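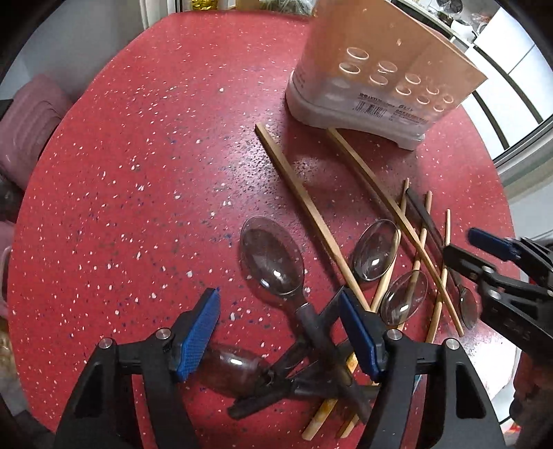

Page 11

## 5. First session: the utensil sorting task

The Zelik hand-held gripper kit comes with one starter task, sorting kitchen utensils into an upright holder. Complete it before you record any task of your own. The kit is used in pairs, one gripper for each hand.

### 5.1 Set up the table

1. Clear a table you can reach across without leaning.
2. Stand the holder near the middle, with its front facing you.
3. Lay the spoons and chopsticks between you and the holder. Let them overlap.
4. Pick up both grippers and open the fingers all the way.
5. Hold the trigger for five seconds, until the tone sounds.

**Caution:** Keep your own fingers clear of the linkage when the jaws close.

### 5.2 Pick up and place

1. Bring the open fingers down on both sides of one handle.
2. Close until the pads hold the handle. Stop there. Extra force wears the pads.
3. Lift straight up, then move to the holder.
4. Lower the utensil and open the fingers slowly.
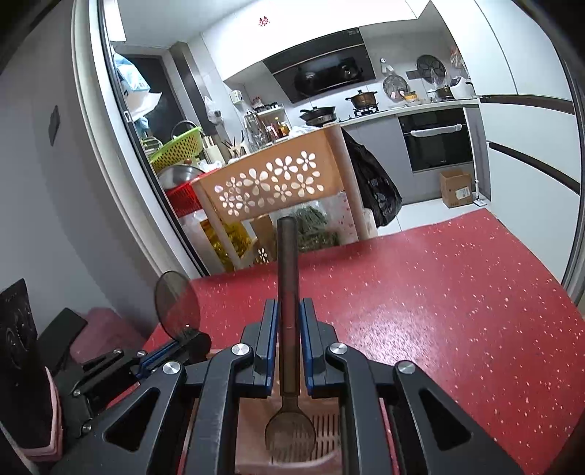
**Can I use the kit left-handed?**

Either gripper can lead. Set the lead hand in the Prasiser app under Hands before you start recording.

### 5.3 Thin and long items

Thin items turn in the pads if they are held too close to one end.

1. Grip near the middle of the item.
2. Turn your wrist until the item is upright.
3. Use the second gripper for the next item only after the first is steady.
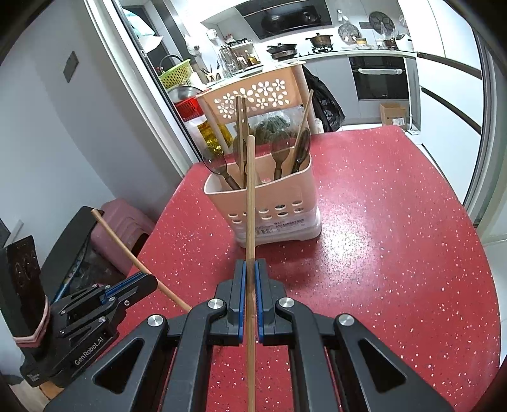

Pad wear is the main cause of dropped items. Emanuel Voicu of our Hakville test shop ran one set for 1,323 grips before replacing it, and we suggest checking yours after 849. Look at the blue rubber on both fingers. A long wooden chopstick held upright between them is a good test piece: tilt the gripper slowly to each side, and if the stick slides, change the pads. Replacement pads are sold in pairs under the Tudose name.

### 5.4 End the session

1. Check that every utensil is in the holder.
2. Move both grippers back from the holder with the fingers open.
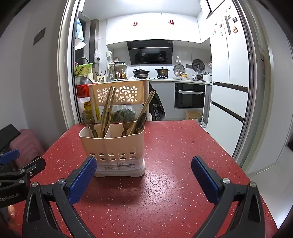
3. Hold still until the tone sounds twice.
4. Press Save in the app, then wipe the pads with a dry cloth.

**Note:** If the second tone does not sound, the session has not been saved. Repeat step 3.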